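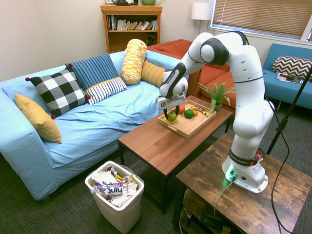 Fruit tray on the coffee table, blue sofa on the left.

I stopped keeping fruit in the kitchen in June. It sat in a bowl on top of the refrigerator and we forgot it until it went soft. Now it goes on the wooden tray in the living room: apple, orange, lime, banana, whatever came home from the market in Brurnwood.

The tray has raised edges, so nothing rolls onto the floor, and cut-out handles, so I can carry the lot away when we need the table for cards. I paid 9 dollars for it at Parsa, the secondhand place by the bus station. It needed a scrub and two coats of oil.

The fern stays at the far end of the table. It gets enough light from the window if I remember to open the blinds in the morning.

I still haven't settled the cushions. Six is too many for the blue sofa — you have to move half of them to sit down — but I like the buffalo check with the red pom-poms and I'm not giving up the mustard ones. The bolster may go over to the teal sofa with the chevron pillow.

Next job is the bookshelf. The books are in no order at all and the green bowl on top has been collecting keys and receipts.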